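**Bench tray** (also *parts tray* or *set-down tray*) is a small, shallow, open container used on a worktable to hold one item or a few small items during sorting, assembly, inspection or packing. It differs from a storage bin in being low enough to reach into from any side, and from a serving tray in having no handles. Most bench trays are rectangular. The term covers both purpose-made trays and reused lids, box halves and packaging inserts of similar shape.

## Construction

A bench tray consists of a floor, four walls and a rim. The floor is normally flat on the underside so that the tray does not rock. The walls may be vertical or may slope outward, which allows empty trays to be nested. The rim is either the bare top edge of the wall or a separate band, sometimes in a contrasting color.

The depth of the recess sets the use. A recess shallower than the item leaves its upper part exposed and easy to grip. A deeper recess protects the item but requires fingers to enter the tray. In the Bhardwaj workshop handbook, a widely copied guide to table layout among small repair shops, Umesh Malhotra gives the working rule that the wall should reach between one third and one half of the height of the item. Flat items are exempt from the rule and may sit fully below the rim.

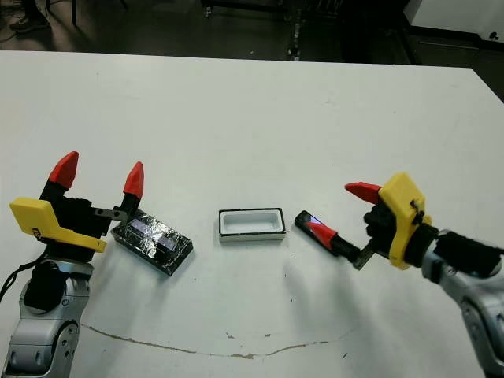 Wall thickness has little effect on capacity but affects how the tray behaves when pushed. A thin-walled tray is light and slides when an item is pressed against its side. A heavier tray stays in place but is more likely to mark a painted surface. Users who need a light tray to stay still commonly put a rubber mat under it or fix it with a strip of removable tape.

## Color and contrast

Trays are made in white, gray, black and clear versions, and less often in safety colors. The choice depends on both the table and the contents. Dark items are easily seen against a light floor, and small bright metal parts against a dark one. On a white table, a white tray can be hard to pick out from directly overhead, and a dark rim is the usual remedy. The rim marks the opening and shows at a glance whether the tray is square to the table edge.

Glossy finishes are generally avoided on the floor of the tray. Reflections from ceiling lights can hide a small screw or washer, and a matte surface is preferred for inspection work.

## Items handled

The bench tray is suited to compact items that would roll, slide or be mislaid on an open surface. Flat rectangular items are also placed in trays, mainly to keep them apart from similar items and to show that a step has been completed.

### Wrapped blocks

A wrapped block is a rectangular item bound in tape or film. Wrapping is used to hold a loose cover shut, to keep a label in place or to protect a surface from scratches. Clear glossy tape leaves the label readable but adds glare, and wrinkles in the tape break the reflection into streaks that can make printed text difficult to read from one side. Turning the block by a few degrees usually clears the glare.

Tape adds to the length and width of a block. Where the fit in the tray is close, the block should be measured after wrapping. Folded tape ends are placed on the top face, where they do not catch on the tray wall.

### Thin bars and cases

Bars, cases and similar slim items are difficult to lift from a flat table, as there is little edge to hold. They are commonly set down at an angle to the table edge, leaving both ends free. A tray with a notch or a raised strip in the floor lifts one edge of the item and makes it easier to pick up.

## Table layout

The simplest arrangement is the *center-tray layout*, in which the tray stands near the middle of the table and the items waiting to be placed lie to either side. It can be used by one person working with both hands or by two people facing each other. The distance from each side to the tray is similar, and neither hand has to cross the other.

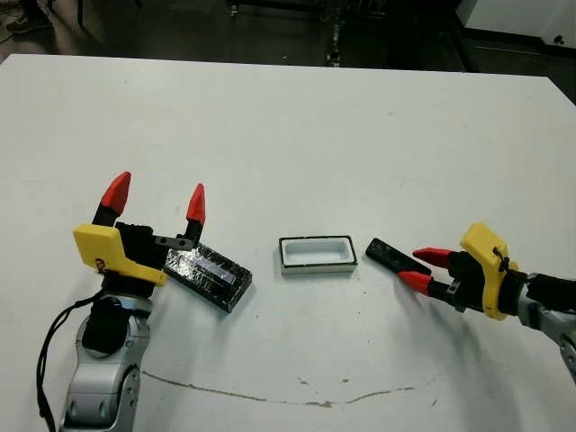

## Alternative layouts

In the *end-tray layout*, the tray stands at one end of the table and items approach it in a line. The arrangement takes up less depth and is common on narrow counters. Its drawback is that the last item in the line has the longest distance to travel.

In the *front-tray layout*, the tray is placed near the edge closest to the user, with items behind it. This shortens the reach when the tray is emptied often. It also increases the chance of the tray being knocked off the table, and a raised table edge is recommended.

Pallavi Vishwakarma compared the three layouts over 2,248 placements at the packing tables of Dresasora, a supplier of boxed spare parts. The center-tray layout produced the fewest items set down across the rim. The end-tray layout was slightly faster for batches made up entirely of the same item. Satish Upadhyay later repeated the comparison with 317 placements of taped blocks only and found no useful difference in speed between the center and end positions.

## Placement

An item may be put into a tray flat, on edge or on end. Flat placement is the default. The long side of the item is first turned parallel to the long side of the tray, and the item is then lowered with a small clearance at each wall. An item lowered at an angle tends to rest on two points of the rim.
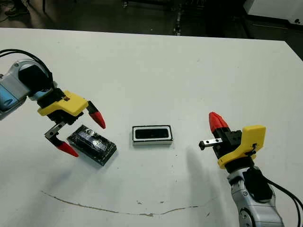

*Small rectangular tray with a thin black rim edge; a dark block wrapped in clear tape lies to the left.*

When two items share a tray, the larger is placed first, against one wall. The second is placed in the remaining space and should not be wedged. If it must be pressed to fit, a larger tray is used.

## Care

Plastic trays are washed in warm water with mild soap and dried before stacking. Tape residue on the rim is removed with a soft cloth and a small amount of rubbing alcohol, after a test on the underside. Cardboard trays are wiped dry and replaced when the corners soften. Stacks of more than 30 nested trays tend to stick and are normally divided.

## See also

- Drawer divider
- Kitting
- Packing table
- Parts bin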